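**Screws working loose on white printed block**

Site: Zollton workshop, near bench
Opened: October 3, 2019
Status: open, waiting for parts

**Reported**
Orange piece rocks in the white block when pushed sideways. Same fault logged in July and closed after a retighten.

**Checked**
- Both screws turned nearly a quarter before they bit.
- Blue cordless screwdriver charged overnight, holds speed under load.
- Bit from the Gkikas set is rounded at the tip. It cams out at setting 4 - swapped for a new one.
- Threads in one hole are worn. Printed plastic, no insert fitted.

**Done**
Retightened by hand first, then with the driver at setting 3. Backed off and repeated 3 times. One screw holds. The other still creeps if the block is knocked.

**To do**
Order brass inserts from Urkeo, part of the 300 pack. Reprint the block with wider holes if the inserts won't seat. Please don't use thread glue on this one, it attacks the plastic.

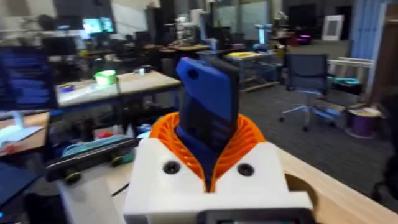
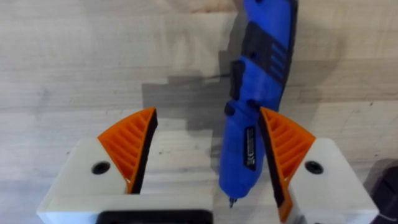
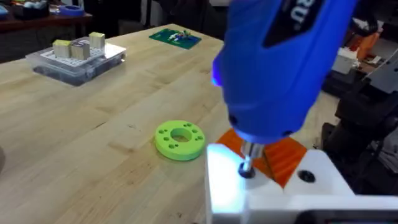
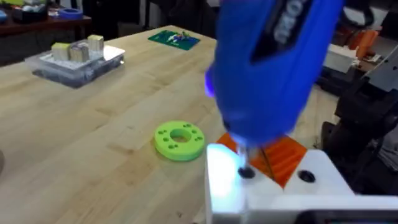 Unbridge Bench Support Team

Reply on this ticket if the screw comes loose again before the inserts arrive. Leave the driver on setting 3.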